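時計のない町で、みんなはどうやって時間を知ったの?

城下町のたんけん 鐘(かね)のおはなし
文 ダラル・シャムーン

ゴーン。

お寺やお城の近くで、大きな鐘の音を聞いたことはありますか? おなかの底までひびく、あの音です。わたしははじめて聞いたとき、びっくりして足が止まりました。そして、すっかり好きになってしまいました!

江戸(えど)時代の城下町には、「時の鐘」とよばれる鐘がありました。おさむらいさんも、大工さんも、お店ではたらく人も、寺子屋に通う子どもたちも、この音で「ああ、もうこんな時間か」と知ったのです。町じゅうで一つの大きな時計を使っていた、と考えるとわかりやすいですね。

一日のはじまりは「明け六つ」

むかしの時間のよび方は、いまとはずいぶんちがいます。

夜が明けて、空がうっすら明るくなるころを「明け六つ(あけむつ)」、日がしずんで、あたりが暗くなりかけるころを「暮れ六つ(くれむつ)」といいました。この二つが、一日の大きな目印です。

城下町の門は、たいてい明け六つのころに開いて、暮れ六つのころに閉まりました。朝いちばんに野菜を運びこみたいお百姓さんは、門の前で鐘が鳴るのを待っていたかもしれません。帰りがおそくなった人は、暮れ六つの鐘を聞いて、きっと走ったでしょうね!

明け六つから暮れ六つまでの「昼」を六つに分け、暮れ六つから次の明け六つまでの「夜」も六つに分けます。その一つ分を「一刻(いっとき)」とよびました。

さて、ここからがおもしろいところです。

夏と冬で、長さがちがう!

夏は昼が長くて、夜が短いですよね。冬はその反対です。それなのに、昼はいつでも六つ、夜もいつでも六つに分けるのです。すると、どうなるでしょう?

そうです、夏の昼の一刻は長く、冬の昼の一刻は短くなります! いちばん長いときは二時間半をこえ、短いときは二時間もありません。同じ「一刻はたらく」でも、七月と一月では長さがちがったのです。

「そんなの、ややこしい!」と思った人もいるでしょう。でも、電気のない時代のくらしを思いうかべてみてください。明かりは、あんどんやろうそくです。油もろうそくも、むだづかいはできません。お日さまが出ている間に仕事をして、暗くなったら早めに休む。そういうくらしには、お日さまに合わせてのびちぢみする時間が、ぴったりだったのです。

朝ねぼうさんも、明け六つの鐘には勝てません。町のあちこちで雨戸を開ける音がして、かまどに火が入り、みそ汁のにおいがしてきます。長屋のかべはうすいので、おとなりさんが起きたことも、すぐにわかったそうですよ。

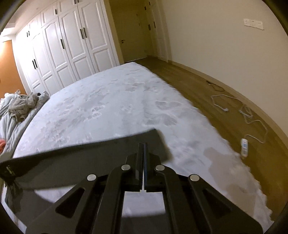
うすい灰色がかった白いシーツをかけた、大きなベッド

江戸時代の町の人は、たたみや板の間にふとんをしいてねていました。綿(わた)の入ったふとんは高級品で、大切に使われたものです。朝になったらたたんで部屋のすみに置き、びょうぶでかくしておく家もありました。同じ部屋でごはんも食べるし、仕事もするし、夜はねるのです。せまい部屋を、じょうずに使っていたのですね。

九つ、八つ、七つ……あれ、へっていく?

もう一つ、ふしぎなことがあります。鐘を鳴らす数です。

ま夜中は「九つ」で、鐘を九回鳴らします。次は「八つ」、その次が「七つ」、そして明け六つの「六つ」、「五つ」、「四つ」。一刻たつごとに、数がへっていくのです。そしてお昼になると、また「九つ」にもどります。

一つも二つも三つも出てきません。なぜこの数なのかには、いろいろな説があります。よく知られているのは、むかしの中国の考え方で九がとてもえんぎのよい数だったから、という説です。九、その二倍の十八、三倍の二十七……と数えていって、十の位をとってしまうと、九、八、七、六、五、四になります。紙に書いて、たしかめてみてください。ほんとうにそうなりますよ!

おやつの「やつ」は、なに?

ここで、みんなが大好きなことばが出てきます。「おやつ」です!

お昼の九つの次は「八つ」。いまの時刻でいうと、午後二時から三時くらいです。むかしは朝と夕方の二回しかごはんを食べない人も多く、八つのころになるとおなかがすいてきます。そこで、ちょっとしたものをつまんで、ひと休みしました。「八つどき」に食べるから、「おやつ」。三時のおやつを食べるたびに、みなさんは江戸時代の時間のよび方を口にしているのです。すごいと思いませんか?

おばけの話に出てくる「丑三つ時(うしみつどき)」も、むかしの時刻です。時刻には、数のほかに、子(ね)、丑(うし)、寅(とら)……という十二支の名前もついていました。丑の刻を四つに分けた三番目が、丑三つ。ま夜中をすぎて、町がしんとしずまりかえったころです。

鐘をつく人のしごと

時の鐘をつく人は、昼も夜も、毎日休まずに鐘を鳴らさなければなりません。しかも、いきなり「ゴーン、ゴーン」と数を鳴らすと、ぼんやりしていた人が最初の一回を聞きのがしてしまいます。六つなのか五つなのか、わからなくなったらたいへんです。

そこで、本番の前に「いまから鳴らしますよ」という合図の鐘をつきました。これを「捨て鐘(すてがね)」といいます。江戸では三回鳴らすのがふつうでした。明け六つなら、捨て鐘が三回、そのあとに六回で、ぜんぶで九回。自分で机をトントンとたたいてやってみると、捨て鐘のありがたさがよくわかります。

では、鐘をつく人は、どうやって時刻を知ったのでしょう? 使った道具は、場所によってちがいます。歯車とおもりで動く「和時計(わどけい)」を使うこともあれば、お香(こう)を使うこともありました。灰の上に、抹香(まっこう)という粉のお香を細い線になるようにならべて、はしに火をつけます。お香はゆっくり、決まった速さで燃えていくので、どこまで燃えたかを見れば、どれだけ時間がたったかがわかるのです。いいにおいのする時計だなんて、すてきですね!

いまの時間になったのは

明治(めいじ)時代のはじめに、日本でも、一日を二十四時間に等しく分ける西洋式の時刻が使われるようになりました。鉄道が走りはじめた時代です。汽車の出発が、季節によってのびちぢみする時間で決まっていたら、乗る人も運転する人もこまってしまいますよね。

それでも、いまも時の鐘がのこっている町があります。わたしが去年の夏にたずねた町では、鐘のあるお寺まで石段が114段ありました。とちゅうで二回も休みましたが、上からは町のかわら屋根がずうっと見わたせて、つかれなんてふきとんでしまいました。ちょうど鐘が鳴って、下の道を歩いていた人たちが顔を上げたのが見えたんですよ。

やってみよう!

自分の町の「一刻」を計算してみましょう。新聞やこよみで、今日の日の出と日の入りの時刻をしらべます。日の出から日の入りまでが何分あるかを出して、六でわってください。それが、だいたいの昼の一刻です。(ほんとうの明け六つは日の出より少し早く、暮れ六つは日の入りより少しおそいので、じっさいの一刻はもうちょっと長くなります。)

夏休みと冬休みに一回ずつしらべて、ノートにならべて書いておくと、ちがいがよくわかります。お城やお寺に出かけたときは、鐘の音が何回鳴るか、ぜひ耳をすまして数えてみてくださいね。

ことばのメモ
一刻(いっとき) 昼、または夜を六つに分けた一つ分
捨て鐘(すてがね) 時刻の数を鳴らす前の、合図の鐘
和時計(わどけい) 日本のむかしの時刻に合わせてつくられた機械の時計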